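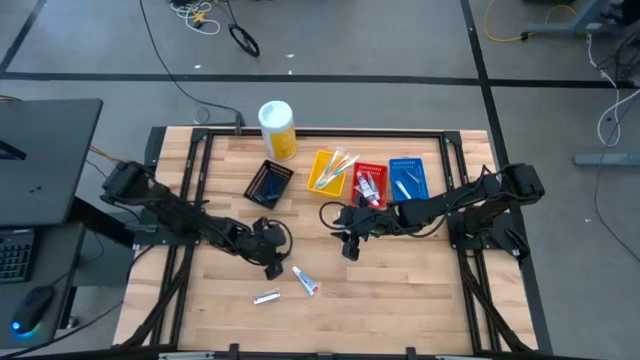
## 3. Fee calculation in Civside

Civside is a records program for small county clerk offices. Our part of the project was the boat and trailer registration module, which we tested with a copy of the Cladlow office's old data. The copy held 3,422 records.

### 3.1 How a fee is picked

Each record has a Class field and a Length field. When the clerk saves the record, the program looks up both values in the fee table and fills in the Fee Due box. If the Class field is blank, the box stays at zero and no warning appears. We reported this in March and added a message that reads "Class missing, fee not set."

The Haque import tool writes trailer weights in pounds with no comma. Civside expects the same format, so weights loaded without changes. Owner addresses did not. Any address with a second line lost that line, and 900 records had to be loaded again after we changed the field map.

### 3.2 Changing a class after saving

1. Open the record and click **Edit Class**.
2. Pick the new class from the list.
3. Click **Recalculate**. The old fee stays on the record until this is done.
4. Print the form again.

Step 3 was missed often in our own testing. We wanted to make it automatic, but the receipt screen reads the old fee to work out refunds, and we did not have time to rewrite it.

### 3.3 Open problems

- 13 records show a renewal month that does not match the receipt.
- The Granelora printer driver prints the owner name 2 lines too low on the short form. The long form prints correctly.
- Records marked Exempt still show up in the unpaid list.

The first problem is in the old data and was left alone. The other two are covered in section 4 with the test results.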